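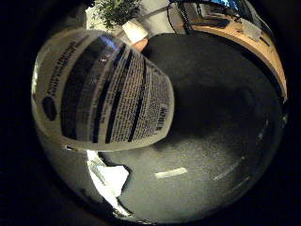
Sullex estrena en noviembre su servicio de recarga de suplementos en farmacias de barrio

Os lo cuento en primera persona porque me han dejado escribir esta nota a mi manera (¡gracias, equipo!). Soy Jaruwan Inthanon, responsable de comunicación de Sullex, y llevo meses con ganas de contar esto: a partir de noviembre se podrá rellenar el bote de magnesio, de vitamina C o de lo que toméis cada mañana sin comprar un envase nuevo.

El servicio se llama Plurnen y arranca en 13 farmacias. Funciona así de fácil: llevas tu bote vacío y limpio, el personal de la farmacia comprueba que está en buen estado, lo rellena y le pega una etiqueta nueva con el lote y la caducidad. El primer bote se compra como siempre, y las recargas salen más baratas porque no pagas el plástico otra vez.

La idea nació de una queja mía, lo confieso. Tenía un cajón entero de botes vacíos en casa y me daba una pena tremenda tirarlos. Se lo solté a Lieven Peeters, nuestro director de producto, en mitad de una comida, y a la semana siguiente ya estaba llamando a farmacias. «Pensaba que nos dirían que no, y la primera nos preguntó cuándo empezábamos», recuerda Lieven.

Antes del estreno hicimos una prueba con más de 100 clientes en el barrio de Narumen. De ahí salieron cambios que no habíamos previsto: la letra de las etiquetas ha crecido (nos lo pidió muchísima gente, ¡y con razón!) y ahora también se puede recargar medio bote, para quien quiera probar un producto antes de decidirse. 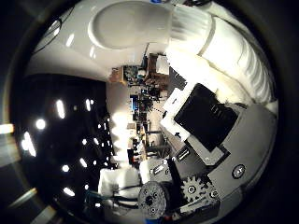 Qué se puede recargar

De momento hay 4 productos: magnesio, vitamina C, vitamina D y un complejo B. Todos van en cápsulas, en el formato de 80 unidades de siempre. Los polvos tendrán que esperar un poco, que todavía estamos dándole vueltas a la dosificación.

Dónde encontrarlo

La lista de farmacias estará en nuestra web y en el mostrador de la tienda Wongsuwan, donde además recogeremos botes viejos de cualquier marca para llevarlos a reciclar. Abrimos a las diez de la mañana.

Contacto para prensa: Jaruwan Inthanon, departamento de comunicación de Sullex.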